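Hokeswood Family Chores Notes: README

Hello! I'm keeping these notes for parents who want their kids to do a bit more round the house without a row every teatime. There are 47 short entries, one per chore, written up by me and Ehsan Orakzai while our own children were learning (and grumbling).

What's in each entry: the chore, the age we first tried it, how long it took, and what went wrong. Ages run from 5 up to teens.

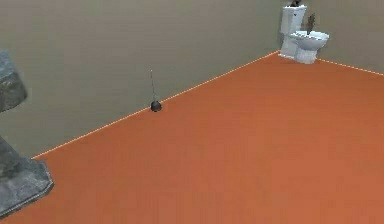 Sweeping is the chore I'd start with, and it's the longest entry by far. Give them a small brush, let them do it badly, and don't redo it while they're watching! Begin in a room with a big plain stretch of floor, like the orange one with no rugs on it, and let them work towards the corner where the walls meet. Traian Mihăilă swears by putting music on. I've added his playlist lengths in the last column.

Blank cells mean we forgot to write it down, sorry. The cooking entries were redone in February after my daughter pointed out that I'd left out washing up (she was right, and very pleased about it).

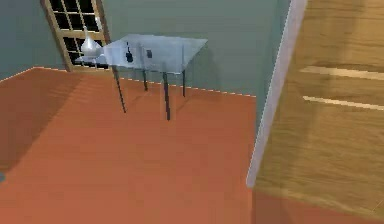 Room view with glass table and wooden panel, right.

Known gaps: no gardening, no pets, and only 6 entries on laundry. If you've got some to add, send them over in the same layout and I'll put them in with your name.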